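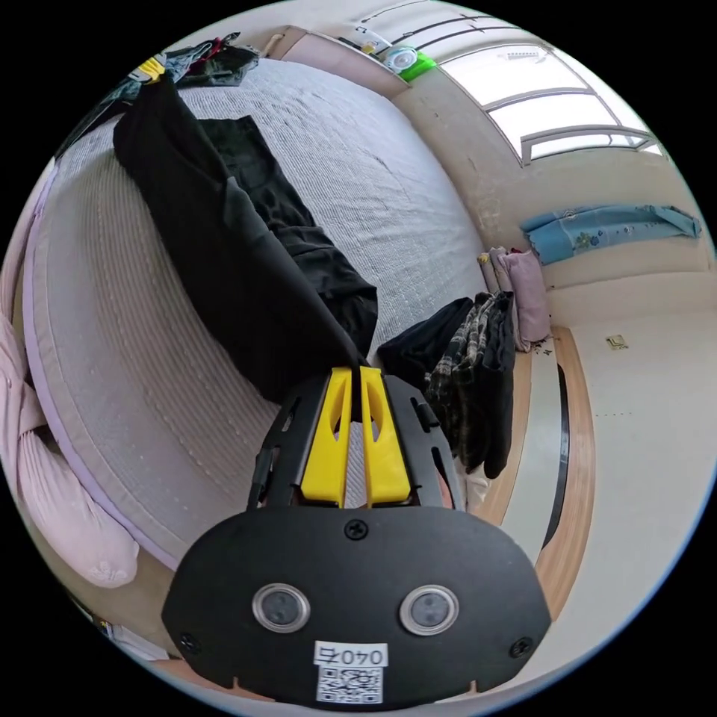 Les patchs détox, est-ce que ça marche ?

Tu en as peut-être déjà vu dans une publicité. Ce sont des sortes de grands pansements blancs qu'on colle sous les pieds avant de dormir. Le matin, on les enlève et ils sont devenus marron, parfois presque noirs, un peu collants. Beurk ! La publicité explique que cette couleur vient des « toxines » sorties du corps pendant la nuit.

Sur le site Firovier, une boîte de 48 patchs de la marque Flulent coûte 30 euros. Il paraît qu'avec ça on dort mieux, qu'on a moins mal à la tête, les jambes légères et une plus jolie peau. Ça fait beaucoup de travail pour un pansement. Allons voir ça de plus près.

C'est quoi, une toxine ?

Une toxine, en science, c'est un poison fabriqué par un être vivant. Le venin d'un serpent en contient, certaines bactéries et certains champignons en fabriquent aussi. Quand un médecin parle d'une toxine, il peut dire laquelle.

Sur la boîte de Flulent, on lit seulement « toxines ». Lesquelles ? Combien ? Mesurées comment ? Rien là-dessus, même en petits caractères. Quand un mot reste aussi flou, on a le droit de lever un sourcil.

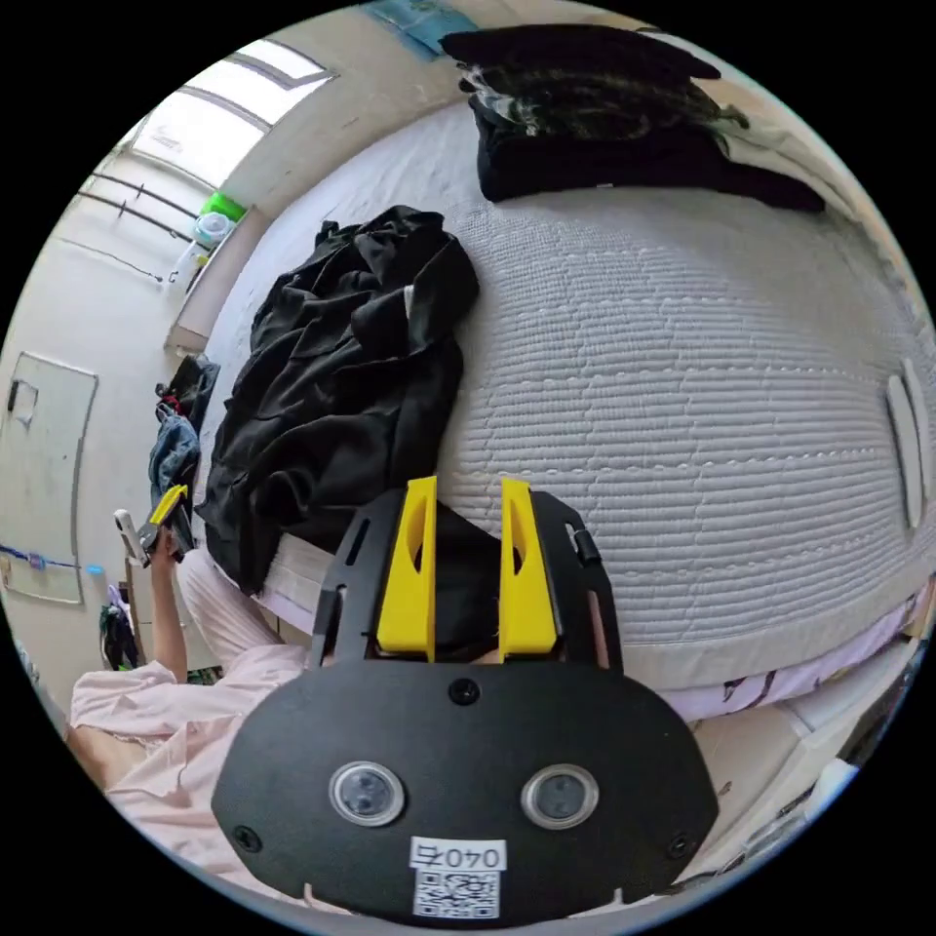 Ton corps a déjà une équipe de nettoyage. Le foie transforme beaucoup de substances dont le corps ne veut pas. Les reins filtrent le sang et fabriquent l'urine, qui part quand tu vas aux toilettes. Les poumons rejettent le gaz carbonique à chaque fois que tu souffles. Ils travaillent jour et nuit, gratuitement.

Et les pieds ? Ils transpirent, ça, tout le monde l'a senti un jour ou l'autre. Mais la sueur, c'est presque entièrement de l'eau, avec un peu de sel. Elle sert surtout à rafraîchir le corps. La plante des pieds n'est pas une sortie de secours pour les poisons.

Alors pourquoi le patch devient-il marron ?

Bonne question, parce que la couleur, elle, est bien réelle. Dans beaucoup de ces patchs, il y a une poudre de vinaigre de bois. Cette poudre fonce quand elle est mouillée. Or un pied enfermé toute une nuit sous un pansement, ça transpire.

Tu peux le vérifier avec un adulte, si quelqu'un a une boîte chez toi. Il te faut 2 patchs et un peu d'eau tiède.

Pose les patchs sur une assiette. Verse quelques gouttes d'eau sur le premier et laisse le second bien sec. Attends jusqu'au lendemain matin. Si le patch mouillé a foncé tout seul, sans pied, d'où viendraient les toxines ? De l'assiette ?

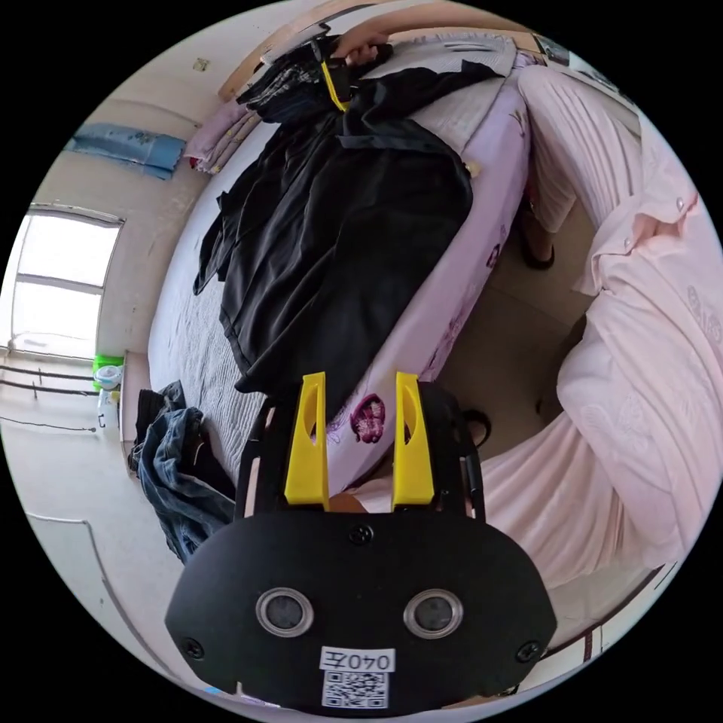 « Mais il y a 2 000 avis positifs ! »

C'est l'argument préféré du site. Les gens qui écrivent ces avis ne mentent pas forcément. Imagine que tu dormes mal, que tu colles un patch, et que tu dormes mieux la nuit suivante. Tu te dis : c'est grâce au patch ! Peut-être que tu étais simplement plus fatigué ce soir-là. Peut-être aussi que le fait d'y croire t'a détendu. On appelle cela l'effet placebo.

Et puis, ceux qui n'ont rien senti écrivent rarement. Ils jettent la boîte et passent à autre chose.

À Godatberg, l'institut de bien-être Mulcahy propose même une « cure du pied pur » au mois d'avril, avec un diplôme à la fin. Un diplôme pour avoir dormi avec des pansements, c'est gentil, mais ça ne prouve rien du tout. Pour savoir si un produit marche, il faudrait comparer deux groupes : l'un avec les vrais patchs, l'autre avec des faux qui leur ressemblent, sans que personne sache qui a quoi. On n'a pas trouvé d'étude de ce genre sur le site de Flulent.
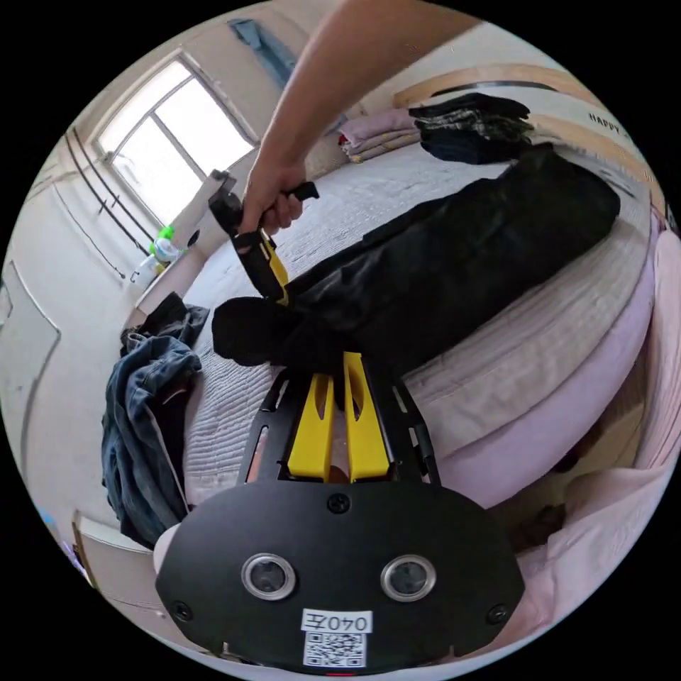
Tout près du lit.

Que faire pour bien dormir ?

Des choses moins chères : éteindre les écrans un moment avant d'aller au lit, se coucher à peu près à la même heure, bouger dans la journée. Et si tu as souvent mal à la tête ou si tu es tout le temps fatigué, parles-en à tes parents, qui pourront demander à un médecin.

Petit lexique

Effet placebo : quand on se sent mieux parce qu'on croit avoir reçu quelque chose d'efficace.
Foie : gros organe situé à droite, sous les côtes.
Sueur : liquide salé produit par la peau.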